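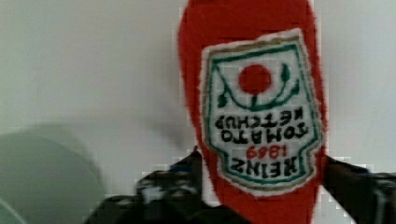

Plush ketchup, upside down.

OK so magnesium. Said I'd write this up in April and then didn't, sorry to the three people who asked.

Short version, I take it at night, I think it helps my legs, I am not a doctor, go ask one.

Longer version. I'd been getting calf cramps. The kind where you wake up and you're already standing next to the bed. Two or three nights a week through the winter, worse after a run. My pharmacist said magnesium might be worth a try, might do nothing, check it against anything else you take. I take a thyroid pill in the morning so that mattered, she wanted them hours apart. So thyroid at 6 am, magnesium after dinner. Done.

Then you go to buy it and there's a whole wall of the stuff. Oxide, citrate, glycinate, malate, something called taurate. All the labels say "high absorption" somewhere.

What I tried, in order:

Manninen, the oxide one. Cheap. Big chalky tablet, says 600 mg on the front. I took it for 17 days and mostly what I got was bathroom trips. Will leave it there. Cramps were the same as far as I could tell.

Zenunitz citrate powder. Mixes ok in warm water, badly in cold, you get a sort of sand at the bottom. Lemon flavor that's more like the idea of a lemon. Still a bit rough on the stomach but way better than the oxide. Fewer cramps I think?? Didn't write it down, which was dumb.

Zusance glycinate capsules. What I'm on now. No stomach stuff at all. Capsules are huge though, my sister calls them horse pills and she's right. Three a day is the full serving and I only take two.

The thing that confused me for weeks was the numbers. The front of one bottle said 1000 mg and I nearly put it back, seemed like loads. But that was the weight of the whole compound, magnesium plus the glycine it's stuck to. The actual magnesium ("elemental" on the label if they're decent about it) was a lot less. So you have to turn the thing round and read the small panel. And some of them give the number for one capsule and some for the serving, and the serving might be four capsules. Drives me nuts. I ended up with a calculator out in the store aisle.

Also read the other ingredients. One I picked up had more zinc in it than I wanted, plus D3 at 2000 IU, and I already get D in my multi. Didn't need to double up on that. Put it back.

People with kidney problems should be really careful with this stuff btw, pharmacist was very clear on that, it can build up. And it gets in the way of some antibiotics too. So tell whoever's prescribing.

Food. Yes I know. Pumpkin seeds, black beans, spinach, almonds. I put pumpkin seeds on my oatmeal most days now and I'd like to say that's what fixed it but I changed too many things at once. Also started drinking more water and stretching on the stairs before bed, heels hanging off the step, count to thirty each side. Could be that. Could be all of it or just that I'm running less since my knee's been acting up.

Anyway. Cramps are down to maybe one every couple weeks. Sleep is a bit better but thats probably just from not leaping out of bed yelling.

Someone emailed about the spray you rub on your legs. I tried a little bottle of one from Rilow. It itched like crazy and left white dust on my sheets. Not buying it again but my neighbor swears by hers, so who knows.

Next up is iron, got my bloodwork back and ferritin is low again. Will post when I've read the leaflet properly. If you've found an iron pill that doesnt wreck your stomach leave a comment, please, I have to pick one by next week.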